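Pravis Workroom: Furniture and Storage Gallery
Home » Rooms » Workroom » Desktop sorters

Page contents: Introduction / The sorter / The table / Compartment sizes / Board and glue / Labeling / Loading and placement / Care / Related pages

Introduction

The Pravis workroom pages record the storage fittings in use on the shared tables. Each gallery covers one type of fitting, with notes on size, material and upkeep. The page for desktop sorters was rebuilt in July after the older page, which covered drawer inserts and sorters together, became too long to use. Drawer inserts now have a page of their own.

Sorters in the workroom hold small flat goods: cards, sample packets, shallow boxes, folded instruction sheets. They do not hold tools, liquids or anything with a sharp edge. Goods of that type go in the Usis bins under the window.

The sorter
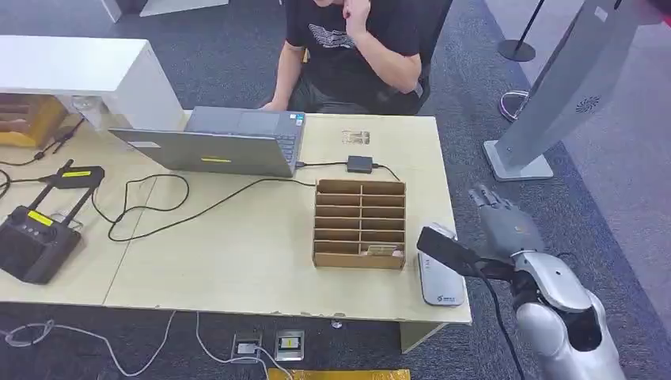 Desktop sorters are placed in the middle of the table, so that a person seated on the far side and a person standing at the front can both get to them. Height is the main limit on this arrangement. A unit that is too tall blocks the view across the table and tips when the upper slots are loaded first. The corrugated card pattern has two columns with six compartments in each, divided by thin cardboard shelves, and it shares the tabletop with an open laptop. A single small tan item is in the lowest compartment on the right. The low slots are the correct starting point for loading.

The pattern is listed in our records as Atero 31. Earlier Atero patterns had deeper slots and a loose back panel. Pattern 31 is the only one now cut for new tables. Older units are used up and then recycled.

The table

Tables are light in color to make small dark items easy to find. The surface is wiped on Thursday, and all sorters are lifted off for this. A sorter must never be dragged across the table, even when empty. Dragging pulls the bottom edge out of square, and the lowest shelf then sags at the front.

Laptops stay on the back half of the table with the screen toward the user. Power adapters may rest on the tabletop. Cables should have enough slack to lie flat. A tight cable lifts at the middle and catches on the corner of the sorter, usually when the laptop is moved. Spare length is left on the table or coiled at the side.

Compartment sizes

Outside width of the pattern: 300 mm
Depth, front to back: 200 mm
Column divider: single piece, full height
Shelves: slotted into the divider and both sides
Feet: none

Sizes are for the cut board before assembly. Finished units vary slightly with the thickness of the card. Items should fit with room for a thumb and finger at the front of the slot. If an item has to be pushed in with force, it belongs in a larger container.

Slots are kept low on purpose. A tall slot invites stacking, and stacked packets slide over each other and have to be taken out together. One item per slot is the normal load. Two thin cards are acceptable if they are the same kind.

Board and glue

Board comes from Lumbantobing in flat packs. Packs are stored flat, off the floor, with a sheet of scrap on top. Board stored on end takes a curve in a few days and cannot be cut accurately afterward.

The flutes must run side to side in the shelves and up and down in the outer walls. Shelves cut the wrong way will bend under a very small load. Check the direction at the cut edge before marking out.

White glue is used at the outer joints only. Shelves are left dry so that a bent one can be pulled and replaced. Hot glue was tried on two units and dropped. It adds thickness at the corner and the joint opens if the unit is left in the sun.

Labeling

Sorters are labeled on the left side wall, in pencil, with the table number and the pattern. Shelf edges are left blank. They are too thin to write on clearly, and tape on a shelf edge catches the item below as it is drawn out.

Slots are named by column and row, with row 1 at the bottom. Left 1 is the lowest slot of the left column and right 1 is the lowest slot of the right. Older sheets number from the top. Those sheets should be corrected by hand or thrown out.

Loading and placement

1. Set the sorter on a clear part of the table with all its lower edge supported. Nothing goes under it, including cables.

2. Turn the open side toward whoever will be taking items out.

3. Load from the bottom row up. Fill both columns at the same rate if more than two slots are in use.

4. Place small packets near the front of the slot. A packet at the back of the slot has to be fished out, and the shelf above gets lifted in the process. A small gold-and-brown package in a low slot of the right column is shown at the time of reaching. 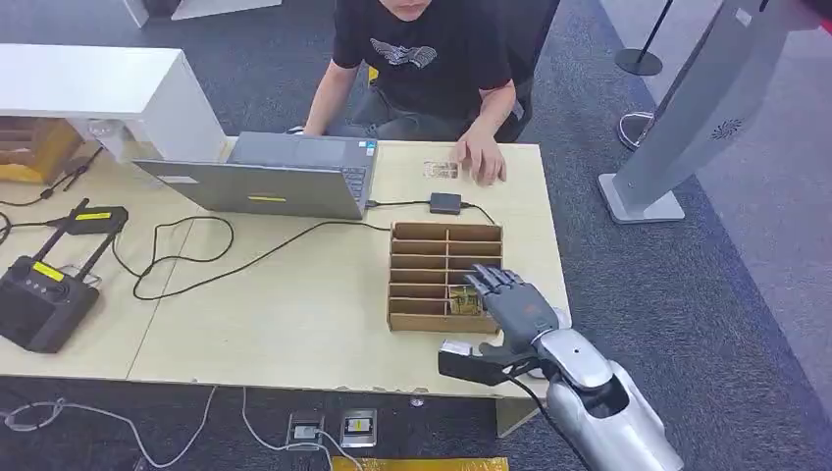

Care

Replace a unit when the divider no longer stands straight or when a side wall has a crease across it. A crushed corner alone is not a reason for replacement. Press it back into shape and leave the unit under a flat weight overnight.

Keep drinks on a separate surface. Card that has been wet dries stiff but swollen, and the slots close up by nearly 8 mm at the worst point.

Worn units are taken apart before recycling. Sound shelves go in the spares folder, sorted by pattern.

Related pages
Drawer inserts
Usis bins: sizes and lids
Cutting list, Atero 31
Lumbantobing flat packs: storage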